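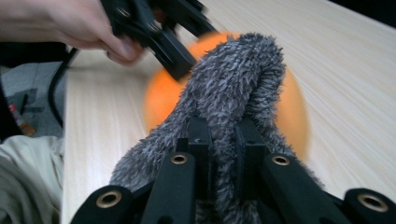 Gray textile and round orange item, Covia household tasks, Work Area 2.

Covia: Household Tasks at the Table
Progress report to the Ullamholm Fund
Reporting period ending in September
Submitted by the Hukisholm project office

1. Status

The project is in the second half of its grant term. Work Area 1 (sorting and putting away) is complete, and its task sheets have been delivered. Work Area 2 (cloths and round objects) is under way. Work Area 3 (packing a small box) has not started and remains scheduled for the next reporting period. No change to the total budget is requested.

2. Activities in Work Area 2

Work Area 2 covers the ordinary jobs in which a soft textile is used together with a round object: covering, wiping, wrapping and setting down. The approved plan lists 12 tasks. Written sheets now exist for all of them, and five have passed internal review. The remaining sheets are being revised, mainly in the wording of the starting position. Earlier drafts said only that the cloth should be "ready," and this was read in different ways at different sessions.

The object list has been shortened. Smooth tea towels were dropped after the first month and replaced by textiles with more texture, in gray. Orange was kept as the color for the round object, as it stands out well against both the cloth and a pale wooden tabletop. The project office has recorded nearly 2,000 repetitions in this work area to date. Incomplete repetitions are kept and marked as such in the log.

3. Room and furniture

Sessions are held at one table in a carpeted room at the Hukisholm site. Tabletops are to be cleared between tasks, with the textile and the round object as the only task items during the covering and wiping sheets. A second table was ordered from Tsolakis in the spring. Delivery has been moved back twice, and the item is carried forward in the equipment line.
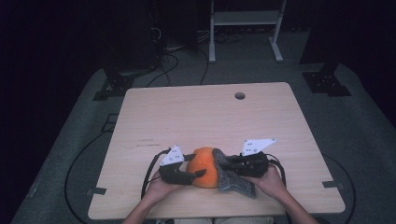 Tsolakis, in its written comments on the draft sheets, asked that covering and wiping be scored separately, and noted that a cloth draped over one side of a round object should count as a valid starting position for either. It also asked for the size of each textile to be stated on the sheet. Both requests have been accepted and will apply to all tasks in the work area.

4. Deviations from plan

Review of the wrapping tasks is behind schedule by two weeks — the wording issue described in Section 2 accounts for most of the delay. The time will be recovered by combining the final two review meetings. The storage shelf approved in the original budget was not purchased, and the project office asks that the amount be moved to replacement textiles.

5. Next period

Revised sheets for Work Area 2 will be sent to the Fund together with the updated object list. Preparation for Work Area 3 will begin with the choice of box sizes. A decision on the shelf amount is requested before the next payment date.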